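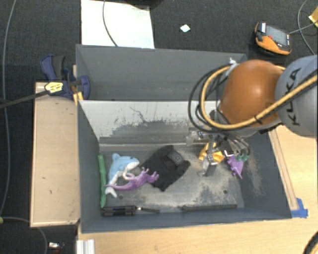 Cleaning and Cataloguing Mixed Lots of Second-hand Toys

Mixed lots are the usual form in which used toys reach a lending library, a school or an op shop. Sorting, cleaning and numbering are separate jobs and should be done in that order. Cleaning before sorting wastes solution on items that will be discarded, and numbering before cleaning ruins the labels.

The procedure below is the one used at the Plivside toy library. It covers hard plastic, painted metal and sealed timber. Soft toys go through a washing machine and are covered on a separate page.

What you need

- One large open bin for the incoming lot, and three smaller tubs
- A 10 L bucket with litre markings
- Unscented household bleach, 4% available chlorine, within its use-by date
- Neutral dishwashing liquid
- Nylon brushes, one stiff and one soft
- Nitrile gloves and eye protection
- Mesh drying racks
- A small Phillips screwdriver for battery covers
- Polyester labels and a fine permanent marker
- The register (paper or spreadsheet)

1. First sort

Tip the lot into the large bin and spread it to a single layer if the quantity allows. Work from one end. Each item goes into one of three tubs: keep, query or discard.

Discard anything with a cracked shell, exposed wiring, flaking paint or a missing battery cover. Painted toys of unknown age also go to discard unless they have been tested for lead. Swab kits sold for household paint can give false results on some coatings, so a negative swab is not accepted on its own.

Query is for items that are sound but incomplete, such as a puzzle with no box or a vehicle missing a wheel. Hold these until the whole lot is sorted, as the missing part is often further down. Clear the query tub at the end of the session. Do not carry it over to the next lot.

Real hand tools often turn up among the toys. Set them aside for the hardware shelf and keep them out of the wash.

2. Small parts check

For anything intended for children up to and including 36 months, use a small parts cylinder. A part that fits entirely inside in any orientation, without being compressed, fails. Test detachable pieces separately, then pull firmly on wheels, eyes and knobs. If one comes off, test that too.

Open every battery compartment. Loose button cells are removed immediately, taped on both sides and placed in the battery recycling container. A compartment for button cells must need a tool to open it. If it can be opened by hand, discard the toy.

3. Wash

Chlorine solution is inactivated by dirt, so wash with detergent first. Use warm water and a short squirt of dishwashing liquid. Brush along seams and around axles. Battery toys are wiped with a damp cloth and never immersed, whatever the packaging claims. Rinse well.

4. Sanitise

Target strength is 500 ppm available chlorine. With 4% bleach that is 125 mL made up to 10 L with cold water. For other strengths:

bleach in mL = 200,000 ÷ (percentage × 400)

The formula is for a full bucket at the target strength only. Check it against the 4% figure before relying on it: 200,000 ÷ 1,600 gives 125.

Immerse for ten minutes, turning hollow items so that trapped air escapes. Rinse in clean water. Mix a fresh bucket for every session and tip out the remainder. Never combine bleach with vinegar, ammonia or any other cleaner. Work with the door open.

Sealed timber is wiped with the solution, left wet for the same period, wiped with clean water and dried at once. Bare timber swells and should be kept out of this process. Bare or chipped metal will rust – use detergent only.

5. Dry

Stand items on mesh with openings facing down. Bath toys and anything blow-moulded can hold water for days. Shake each one beside your ear, and if it still sounds wet, leave it on the rack. Squeeze toys with black specks around the hole are discarded, as mould inside cannot be reached with a brush.

At the Tulla branch, drying in August takes twice as long as in summer. Move the racks away from the outside wall and run a fan.

6. Number and enter

Every item gets one number, and sets get one number plus a piece count. Numbers run in sequence and are never reused, including after an item is withdrawn. Write the number on a polyester label and fix it to a flat, low-wear surface. On textured plastic, degrease the spot with isopropyl alcohol first.

A register line holds number, description, piece count, age grade, date checked and initials:

2318 / stacking cups, mixed colours / 8 pcs / 12 mths+ / 25/05/2021 / BP

Keep descriptions plain. "Truck, tipper, yellow" sorts properly in a spreadsheet. "Big yellow truck" does not.

When a piece is lost, amend the count and add a note. Item 1639 sat on the shelf for a year with the wrong count because the change was made on the box and not in the register, and three borrowers were chased for a piece that had already been written off.

7. Rechecks

Repeat step 2 at every return. Repeat the whole procedure after any report of illness in a borrowing household, or if an item comes back visibly soiled.

Procedure by Baiba Pärn. Dilution figures checked by Cletus Dunleavy.

14 shares | 3 comments

© Plivside Toy Library | Contact us | Back to top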